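Mamstead Home & Laundry Boards > Clothing Care > Line drying and fading

Topic: Do striped cottons fade faster on an outdoor line?

pegbag_annie
Posted 29 Jul 2023

We moved in the spring and for the first time I have a proper yard with a line in it. I have been hanging everything out, mostly from mid-morning until I get home from work. Whites look great. Darks are another matter. A navy T-shirt I bought last October now has one shoulder noticeably lighter than the other, and two pairs of my son's shorts have gone a kind of dusty purple at the seams.

What I want to know is whether striped shirts are worse or if it just shows more. I have several and don't want to ruin them. Everything is washed cold with Tririco liquid, half a cap.

drumline64
It's the sun. Turn everything inside out and take it in when it's dry. Six or seven hours out there is far too long for a T-shirt in July. Mine are dry in 90 minutes.

N_Nkuna
Agree with drumline on the time, but I don't think inside out is enough on thin knits. Light goes right through a summer-weight jersey. I hang darks on the porch rail where there's air and no direct sun. Takes twice as long and I have shirts going on six years old.

Naledi

pegbag_annie
Porch is north-facing and pretty damp, so I'm not sure about that. Could try the side of the garage.

birkero_owner
I'm going to disagree with both of you. I had the same fading and blamed the line for two summers. Then I switched the machine (a Birkero front loader) from the long cotton cycle to the short one and it mostly stopped. Long cycles rub the surface of the cloth until it looks pale. Seams go first because they stick out. Annie, you said the shorts went at the seams. Sun doesn't pick out seams.

drumline64
Sun doesn't pick out one shoulder in the wash either.

birkero_owner
Fair. Could be both. I'd still change the cycle before rearranging the yard. 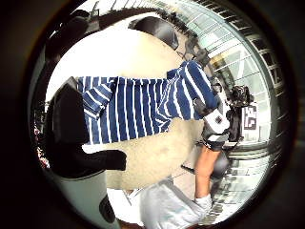
Ekkachai_I
Stripes depend on how the cloth was made. If the stripes are knitted or woven in from dyed yarn, the color goes all the way through and it holds up well. If they are printed on, you only have color on the face, and it wears off. Turn back a sleeve and look at the inside. With broad navy stripes and narrow white ones, like the blue-and-white shirt in the photo, the difference is easy to check, as a printed navy will look much weaker on the wrong side. The other thing with that sort of pattern is dye bleeding into the white. People see a grayish white next to the navy and think the whole shirt has faded. Wash it by itself once in cold water with a white rag and see what color the rag comes out.

Ekkachai Inthanon

pegbag_annie
Just went and looked. Three of mine are the same on both sides. The fourth is nearly white inside, and that's the one I paid the most for.

N_Nkuna
Price doesn't tell you much. I have a Xaba striped top from a clearance rack that's dyed through and a far more expensive one that isn't.

On the bleeding, I've used color catcher sheets and they do help with new navy. I stop after the third wash or so.

mothball_ken
Color catchers are a waste of money. Cold water and don't leave wet things sitting in the drum. That's where bleeding happens, when a wet navy sleeve is lying on something white for an hour.

N_Nkuna
The sheets come out blue, Ken. That dye was going somewhere.

mothball_ken
Down the drain with the rinse water, in my house.

drumline64
Back to the line for a second. Annie, which way does it run? Mine runs east to west and the side facing south always took the worst of it. Now I hang T-shirts by the hem and swap which way they face each time. Also move the pegs to the side seams or you get little marks at the front.

pegbag_annie
East to west as well, and I always hang facing the house out of habit. That would explain the shoulder.

Plan for now - short cycle, inside out, darks on the garage side and in by lunch on days I'm home. On work days I'll use the rack in the spare room. The printed one I'll wash by hand.

Ekkachai_I
Sounds fine. Don't wring the printed one. Press it in a towel and lay it flat.

birkero_owner
Let us know how the shorts do on the short cycle.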